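**Kazemi Robotics Society: Minutes of the Ordinary Meeting**

Held in the project laboratory, April 6, 2018

**1. Minutes of the previous meeting**

Approved, with one correction: the entry fee for the Lalla Cup is payable per team and not per member.

**2. Sorting cell (Project Porkska)**

2.1 The project lead reported that the cell had been set out again following the move to the larger bench. The tape grid on the table top has been kept as the reference for positioning, and the blue bin has been placed at the end of the belt with foam inside it.
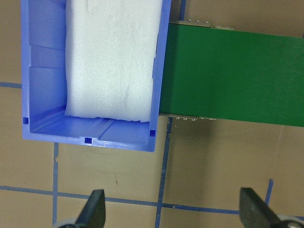

2.2 The group has completed 70 trial picks since the last meeting. Results are held in the shared log. Members were reminded to record failed attempts as well as successful ones.

2.3 It was asked whether the foam might be replaced with something thinner, so that the bin could take more parts before being emptied. The meeting agreed to leave the foam in place until after the competition.

2.4 The test part for the present round is a yellow disk with a small dark component against its left side, presented on the green belt. The software group finds the disk easy to locate by colour. The angle of the smaller component is harder to judge.

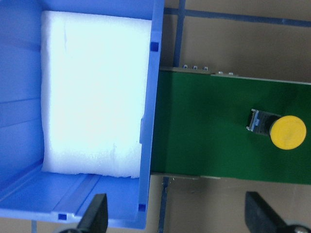
2.5 The approach height is to be reviewed by the software group before the next session. No change is to be made to the gripper fingers in the meantime.

**Action:** software group to circulate revised settings.

**3. Lalla Cup**

3.1 Entry has been confirmed in the student handling class. The event takes place in July, and 19 teams are listed at present.

3.2 The second team, Iron, asked for equal bench time. Agreed, on alternate sessions.

**4. Finance**

The balance stands at £143. Spending of up to £70 on spare belt material was approved.

**5. Any other business**

The laboratory key must be signed out in the book on each occasion.

The meeting closed at 6.40 pm.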